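Start With the Rag
By Ximena Troncoso

Most people who build a robot at home want it to pick up a block. I understand the pull of it. A block is the same shape every time you look at it, it stays where you left it, and when the fingers close on it and it goes up in the air everyone in the room cheers. I have cheered for a block myself, at midnight, in socks.

But I've come around to thinking that the block is a terrible first project, and that anyone putting together arms and hands in a garage or a shared shop should go and find a piece of cloth on the very first day the fingers move. A tea towel, a bandana, an old pillowcase. Put it down any old way and try to pick it up by a corner. You'll learn more in a Saturday than you will in a month of blocks, and (this is the part I have trouble getting across to people) you'll have a much better time.

I build at Jotside, the shared workshop in Jodton, on the bench past the lathes. There are three of us on the project most nights: me, Nandi Naidoo, who does nearly all the wiring, and Kwok-wai Wan, who writes the control code and eats my crackers. We started with blocks like everybody else. We had a lovely set of them, sanded, edges broken, painted in colours the vision code could tell apart without trying. We got very good at blocks. Then one evening Nandi tossed a shop rag on the table and said go on then, and the whole machine turned into a beginner again.

I loved it. I don't know how else to put it. All our tidy numbers were useless. Where is the middle of a rag? Which part is the top? If you push it a bit with one finger, is it the same rag? With a block you can answer all of these before breakfast. With a rag the answer changes while you're asking.

So the blocks went in a drawer and the table filled up with the sort of stuff you'd have in a kitchen or a kid's room. An apple, a little orange toy basketball, a toy carrot, and in the thick of it a black paisley cloth, because the rag was full of cutting oil and Nandi wouldn't have it near her connectors. 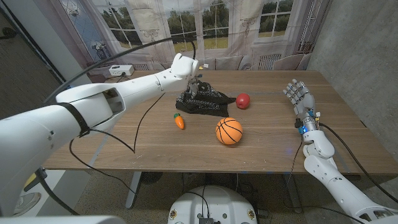 Leave the cables where people can see them

My second opinion follows from the first, and it's the one that gets me into arguments. I think a home build should look like a home build for as long as possible.

There's a stage every project goes through where somebody wants to hide the wiring. Ours came early. We had white shells on the arms, the shape was starting to look like something, and a black cable looping through the air over the table did spoil the effect. Bautista Cabral, who has the bench across from us and makes very beautiful guitars, asked me more than once when we were going to finish it. He meant it kindly. From where he sits, a strap around a forearm with the cables bundled under it looks like a bandage.

I say leave it. A cable you can see is a cable you can watch. When an arm swings up and the loop gets tight, you notice, and you notice before the connector does. When something quits, you can follow the line with your finger to the place it quit. We spent a whole week in February on a fault that lived inside a covered joint, and we only got in there by taking off panels we'd been so pleased with. If it had been out in the open Nandi would have had it by supper.

And there's a bigger reason, which has to do with sharing a room. People walk past our bench all night. They're on their way to the bandsaw or the kettle. When the insides are showing they stop, and they ask, and about half of what I know about strain relief I got from a woman who repairs stage lighting and couldn't stand to walk past what we'd done. Vlasta Bednárik is her name, and she redid the whole left side with me one evening and refused to let me hold the pliers. You don't get that with a closed box. A closed box tells the people around you that the work is done and their opinion isn't needed.

I'd rather have the opinion. I'd rather have the opinion even when it's wrong, to be fair, since I enjoy arguing.

In praise of failing on soft things

When a hard object goes wrong it goes wrong with a bang. It shoots off the table, it chips, it jams itself between two fingers and something goes hot. Cloth is forgiving. If the thumb comes down in the wrong place you get a fold you didn't want, and you go again. For people working on a second-hand budget, with parts that took ages to arrive, this matters a lot. I've broken a fingertip on a block. I have yet to break anything on a bandana.

It also makes you slow down, in a good way. We keep a log, on paper, in a school notebook. Kwok-wai wanted it in a spreadsheet and he can have it in a spreadsheet when I'm dead. The first 200 tries on cloth are mostly one-word entries and some of the words aren't fit to print. Somewhere after that the entries get longer. Instead of "missed" it says which finger touched first. Instead of "no" it says the thumb arrived late and pushed the edge under. That's the point where we started to learn something, and I'm convinced it came from having a task that was hard enough to be worth describing. You never write a long note about a block.

Entry 611 is a full page, both sides, in Nandi's writing, with a little drawing of a fold. I'd frame it if she'd let me tear it out.

What the pages taught us, over and over, is that the interesting part is the touch. The lift is the bit you'd show your aunt. The touch is where it's won or lost, that small business of laying a thumb against a fold and deciding whether you've got one layer or two or the tabletop. Watch your own hand next time you pick up a sock. You press, you drag a little, you make a ridge, and then you pinch the ridge. You've been doing it since you were two and you've never given it a thought. Getting four fingers and a thumb of metal to do even a clumsy version of it is the most absorbing thing I've ever worked on, and I've restored a canoe.

I get right down beside the hand for this. Kwok-wai likes his graphs, and the graphs are good, I use them, but I want my face level with the table and the little blue lights on the fingers, and the weave of the cloth, and the place where the thumb is leaning.

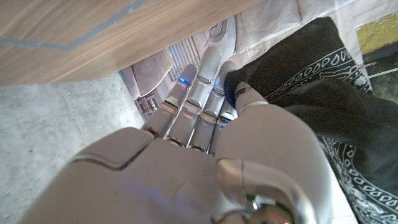
What people say back to me

The usual objection is that cloth is discouraging. A beginner needs a win, people tell me, and a block gives them one. I've thought about this a fair bit, partly since I teach the odd beginner at Jotside, and I do take it seriously. There were nights we went home with nothing. Kwok-wai once put on his coat without speaking and came back the next day without speaking.

My answer is to shrink the win. Don't ask for a folded bandana. Ask for a touch that moves the cloth and leaves the table alone. Ask for one wrinkle, on purpose, where you said it would be. Those are real wins and you can have one in an evening, and they build on each other in a way that one more lifted block doesn't.

The other objection is that it isn't useful, that a machine that pokes at a bandana for half a year is a toy. Well, have a look around your house! Nearly everything that needs doing in mine is soft. Bedding, laundry, bread bags, the cat's blanket, a grocery bag with the handles flopped inside. If home robots are ever going to be any help in homes, somebody has to put in the hours on soft things, and I don't see why all of those hours should be spent behind a company's locked door. People in sheds and shared shops have time, they have stubbornness, and they have a basket of washing right there.

A fellow who'd come in to use the laser cutter told me I should wait, that in a few years you'll buy a hand that does all this. Maybe so. You can buy a sweater too, and the knitting table on Saturday mornings is the fullest one in the building.

So if you have a half-built arm on a shelf somewhere, and I know there are a lot of you, please get it down. Leave the covers off. Crumple up whatever's closest and put it under the fingers. Write down which finger touched first. And if you're ever near Jodton in the evening, come in the side door and bring a different kind of cloth, as we've been meaning to try corduroy.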